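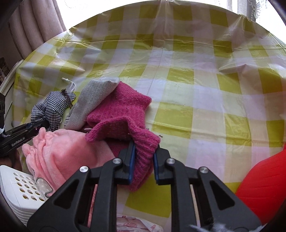 Catherine MacRitchie told me to leave the cover alone for two weeks and the fold lines would drop out by themselves. They haven't. I still have a long line across the table, a straight one coming in from the edge, and a couple of puckers that stand up when I push things around.

It's a checked table cover with a shiny plastic surface, bought folded in a flat packet from Zistell. The table is round and I use it for everything except formal meals. Right now it's covered in winter stuff I'm sorting, knits and so on, and the wool drags on the ridges when I fold. Cups tip a little on them too.

What I've tried so far:
Smoothing it by hand every morning.
Leaving heavy books on the worst line overnight. It was flatter for an hour and then came back.
Turning the cover so the long line ran the other way, which did nothing except give me a new pucker on the right.

I don't want to iron it if that will melt it. The packet says "wipe clean" and nothing at all about heat. Is there a safe way, or do I live with it?

Posted by dovecote_lane in Home and Laundry, Findex Help
Wednesday, November 16, 2022

2 people follow this thread

Urquhart

Two weeks is fine in July. In a cold room plastic stays stiff and keeps whatever shape it was packed in. You need to warm it up.

Take everything off the table first, and I mean everything, especially wool and anything wrapped in plastic. Set a hair dryer on medium. Mine is 1,000 watts and that is plenty. Hold it 6 inches above the line and keep it moving. When the plastic goes soft under your hand, pull the cover toward the edge and hold it until it cools. If you let go while it's warm the line comes back. Do a short stretch at a time and start at the middle of the table so you're pushing the slack outward.

Try it first on the part that hangs down. If the surface turns dull or tacky, stop and use the low setting.

For the puckers it may not be a crease problem. A round table with a cover that is caught somewhere underneath, on a chair back or a table clip, will push up a little peak. Lift the edge all the way around and let it drop before you heat anything.

larkspur_b

just put it in the dryer w a wet towel, works on my shower curtain

Urquhart

Please don't do that with a table cover if the label doesn't say you can. Some have a fabric backing that shrinks and some don't, and you won't find out until it's ruined.

dovecote_lane

Thanks. I lifted the edge and there was a clip holding it on one side, so that's one thing sorted. I haven't done the dryer yet, the table is still in use. There's a houndstooth piece and a long white package on it that I have no shelf for. Adding another picture of the left side, where the creases run in toward the middle of the table.

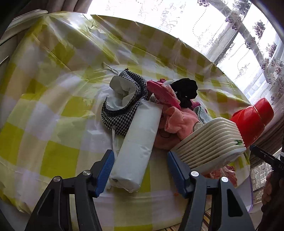 Checked cover, creases at the upper left.

Is the hair dryer all right for creases that spread out like that, or only for straight ones?

Grenholm Linens

We sell table covers by the yard and get asked this every January. Yes, you can use a dryer on spreading creases, but work from the narrow end of each one out to the edge of the table, and have a second person hold the edge if you can. They usually come from the cover being tight at one spot. Loosen that spot first or the heat will only set them.

When you take the cover off for storage, roll it on a cardboard tube with the pattern facing out. Folding it back into the packet will put the same lines in.

larkspur_b

ok but the shower curtain did come out flat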